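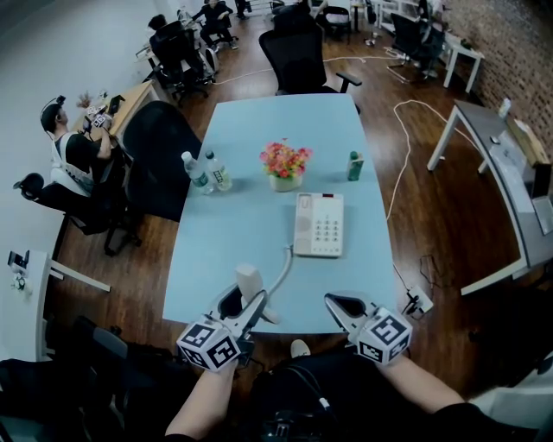 31st August
Posted by the Wergate blogger

So I finally joined the robotics club at Cundon, and I have spent most of my free evenings since then picking up a telephone. I mean that literally! The first job they give new people is the desk phone: grab the handset with the gripper, lift it, hold it steady, put it back on the base without the cord getting wound around everything. I figured I'd be done in an evening. I was not.

The grippers are hand-held, with white plastic bodies and a marker cube stuck on top of each one, and you run two of them at once, one per hand. My left hand turned out to be the better phone hand, which makes no sense (I'm right-handed for everything else, even scissors). The handset is smooth and curved, so if you squeeze too near the end it swings around and you get to start over. Squeeze in the middle, go slow, and keep the other gripper out of the way until you need it. That took me 109 tries to learn, and yes, I kept a tally in my notebook.

Our project is called Raptis, and the goal is 1,496 good recordings before the student showcase in November. When I joined, the group had 1,093, so we're in decent shape, but the phone is only one of the tasks. After that comes moving the flowers, then the water bottles, and I already have opinions about the bottles. They're light, they tip, and they roll farther than you'd think.

What I like best is the room when everybody's working. One person is off at another table with a headset on, doing their own thing with their own gripper, and people mostly don't talk, and then someone drops something and the whole place cracks up. I went in expecting a lot more soldering and a lot less patience!

Next week I get to try the phone task with the flowers moved right up beside the base, so there's less room to swing. I've promised the group 300 clean ones by the end of it. My wrists are already complaining, so if you have a good stretch for that, leave it in the comments.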